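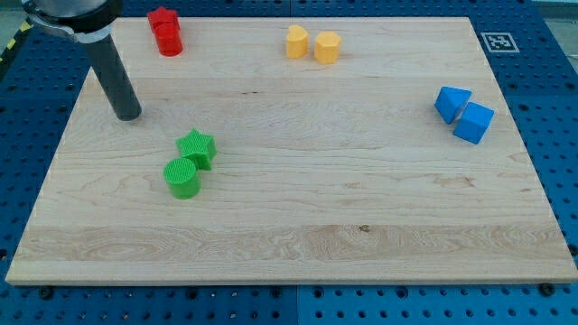 Paper & Parties / Opinion
August, by Escobar

My cousin's wedding invitation arrived on Wednesday and it weighed more than my lunch. There was an envelope inside the envelope. Inside that was a card, a smaller card about the card, a map, a sheet of tissue and a ribbon I had to cut with the kitchen scissors. The date was on the third thing I picked up.

I like paper. I have a drawer of it that I'm not allowed to discuss at home. But somewhere along the line the wedding suite stopped being post and became a sort of luggage. The Honell catalogue now lists 10 separate pieces for one wedding, including a card telling guests there will be a later card. Skuvent will sell you a wax seal with a sticky back, so that you can look as though you own a candle.

I did my own on plain cream stock from Andale, which was a shop then and is a place for phone cases now. One card, one envelope, two lines of directions. Three people rang to ask what to wear and I told them clothes. My aunt thought we'd run out of money, and she was right, but she still has it on her fridge 10 years later - try doing that with a box.

What I'd keep is the handwriting. A wobbly address in real ink, going slightly uphill, beats any amount of gold edging, and it costs an evening and a sore thumb. Spend the rest on the food. Or on stamps, given what they charge once the thing no longer fits through the slot at the post office.

I've replied to my cousin, by the way. There was a card for it, with its own little envelope, and a choice of fish.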